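Irnance wholesalers to post pineapple prices by the crate

Fruit wholesalers in Irnance will post pineapple prices by the crate from June, replacing the per-kilogram rate used at the Huso market hall.

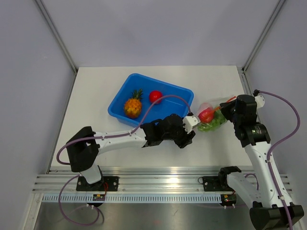

By Vasiliki Triantafyllou | Trade desk

The rule covers all 24 licensed stalls. Each price card must state the crate count, the size grade and the country of origin. Crowns stay on and are included in the graded length. Stalls selling fewer than 20 crates a month are exempt.

Michailidis, the largest importer at the hall, moved 2288 crates last season. It asked for a separate grade for small fruit, which the market office accepted.

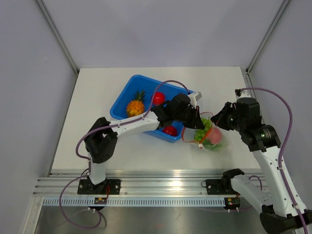 Fees and inspection

Registration costs 800 per stall and is paid once. Inspectors from Vemano will check cards before trading opens at 5 a.m. Tomatoes and other round fruit remain priced by weight.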